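How Long Does Dough Really Take? My Food Science Project

I picked bread because I like eating it, so let's get that out of the way. The handout asked for a question we could test at home, and mine was whether a slow rise in the fridge makes a better loaf than a fast one on the counter. My grandmother swears by slow. My neighbor in Jeltcombe swears by fast (she has four kids, so fair enough!).

Every loaf used the same recipe: 400 grams of flour, a little salt, one packet of Sinda yeast and warm water. I kept the kitchen as close to the same temperature as I could, but it was January and the window leaks, so take that for what it's worth.

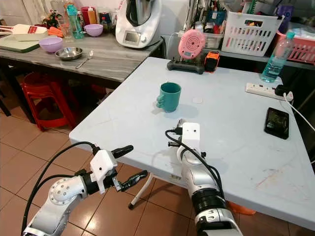 The fast dough got 50 minutes for its first rise and then 40 more after shaping. The slow dough went into the fridge at bedtime and came out before school. I marked the side of each container with tape so I could see how far the dough had climbed, and I wrote it all down in a notebook that is now mostly flour.

My first slow loaf was a brick — I forgot the salt and then panicked and added extra flour. I left it out of the results. Eftychia Karagiannis, my lab partner, thinks I should have kept it in, and we argued over that for most of Friday lunch. 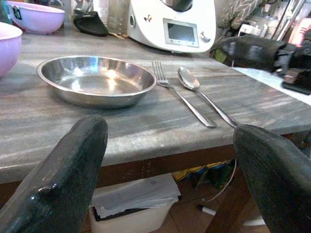 Reading time: 2 min

For the taste test I cut everything into cubes and labeled them A and B. The slow bread won on flavor pretty easily, and people kept using the word "tangy," which I liked. The fast bread won on softness, especially with butter. My brother voted for both and had to be removed from the data.

If I did this again I'd weigh the water too, and I'd want a proper thermometer before trusting any of my rise times.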